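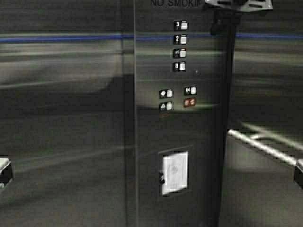 Renari Steel Care, 4 oz. concentrate
Reviewed by Leena Räsänen

I have used this cleaner in three buildings since January, on elevator interiors, lobby trim and one long run of kitchen backsplash. The concentrate is mixed with distilled water and applied with a flat microfiber pad. Tap water works but leaves spotting at the bottom of vertical panels.

Fingerprint removal is good. Skin oil at hand height came off in one pass with the grain. Tape residue needed a dwell time of two minutes and a second pass. It does nothing for scratches, and the label makes no claim that it does.

Streaking is the main difference between this and the Huttunen spray I used before. The Huttunen product has a mineral oil base, looks excellent for a day, and then collects dust along every edge. Renari dries without a film. The finish is slightly duller as a result. Tae-yang Yeo, who runs the night crew, prefers the oil finish and still uses it on the lobby trim.

Coverage: one bottle makes four quarts. I logged 931 square feet from the first quart, including overlap and one panel I did twice. Pads load up faster than the liquid runs out, so plan on more pads than you think.

Two complaints. The measuring cap has molded lines that are hard to read in a dim closet, and it drips down the threads after pouring. The smell is mild citrus, but it lingers in a closed car for most of an hour - run the fan if there is one.

Keep it off painted lettering and printed labels until you have tested a corner. On one sign it softened the ink at full strength. At the normal dilution I saw no change.

Rating: 4 out of 5. I would buy it again for brushed steel. For polished steel I still use the Ernen paste.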